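Enda Ní Chonaill has spent four years on a documentary about Kiltside, a canal town whose lockkeepers struck for 47 days and were then left out of every history of the place. The film opens at the Danditz museum in October, with a panel afterward.

"I'm dreading the panel," she says. "There's always a man with a comment in five parts."

Her source was a box of 3,093 letters, most of them complaints. "I read about 600 before anyone mentioned the strike. The rest was damp."

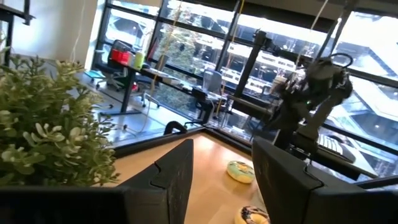
Two donuts and a potted plant on the table.

The sponsor, the streaming service Skedlow, asked for a shorter cut and a happier ending. She gave them the shorter cut. "They lost, the lockkeepers. I can't fix that in the edit."

Does she expect a big audience? The museum has mailed 3,000 invitations, including one to the Ó Dubhghaill family, whose great-grandfather ran the canal company and comes off badly.

"They've asked for front row seats," she says. "I've asked for the aisle."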